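Home News Community Business Sport Classifieds Contact

Jun 27, 2019
By Catrin Llewellyn

Ros Tambunan has the kettle on before I've found the right door. Wrong end of the lane, everyone does it, she says. The shop is the old Drulcombe saddlery, and for six years she's sold seed out of the front room. Natives mostly. Saltbush, wattle, everlastings, a few grasses that only farmers and very keen people ask for.

I've come to talk about the post. She wants to talk about frost first.

"We had 13 mornings of it in a row and I lost the whole bench by the back door," she says. "My own fault. I tell customers to cover things and then I go to bed."

Right. The post. Pimelia Seeds began as a market stall – named for the riceflower, which she says is a pig to germinate – and for a long time the mail side was a shoebox of envelopes she walked up the street at lunch. Then the counter in Drulcombe shut. Nearest one now is Jadlow, a fair drive with roadworks on it since autumn.

"I was going in every day like a mug. Some days with two envelopes. My husband worked out the petrol and left it on the fridge."

So now she sends twice a week and says so on the order form in capitals. Did people complain? A handful. One bloke wanted his kangaroo paw by the weekend and rang three times. Most didn't notice, or were nice about it.

Last year she sent 854 orders. She knows becuase she writes each one in a ledger, pencil, name and town and what they bought. No spreadsheet. She had one and it ate a month of orders and that was the end of that.

"I like seeing the towns. You get somebody in the Mallee, then her sister, then the sister's school. I can follow it down the page."

What goes wrong in the mail? Damp, she says straight off. Then heat – a van in January will cook anything. Then the sorting, which is hard on anything with a lump in it. Small packets used to go in paper and come back split, with wattle seed all through somebody's bills. She went to plastic satchels for the bigger orders and isn't happy about it.

"I hate them. I sell plants to people who care about this stuff and I post it in plastic. I've had letters. Fair enough too. But paper mailers that survive a wet letterbox cost me double and I'm not there yet."

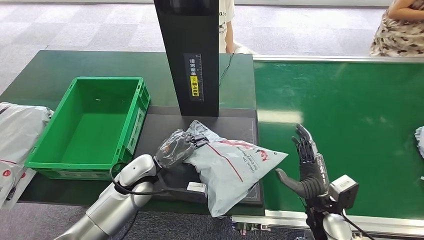
A pale grey plastic mailer with red print.

She's trialling a waxed card box with a few regulars. Verdict so far is mixed. Holds up well, too fat for the slot, so people have to go and collect it, and they grumble.

Postage has gone up as well. She held her flat rate at $7 as long as she could and reckons she's losing on anything going west. Would she put it up? Long pause. Probably after the spring rush. She hates that sort of email.

And the growing? Good, she says, frost aside. June is for cleaning seed, which means sieves, a hair dryer on cool and the radio. She shows me a jar of everlasting seed, all fluff, and tells me not to breathe on it. I breathe on it.

"That's ten dollars' worth," she says, and laughs, and goes off for the dustpan.

Next up is a paddock the neighbours have offered her for growing on saltbush. Fence first, there are roos. She'd also like a Saturday kid for the packing, if any parents are reading – steady hands, doesn't mind the cold. Shop's open mornings, ring if the gate is shut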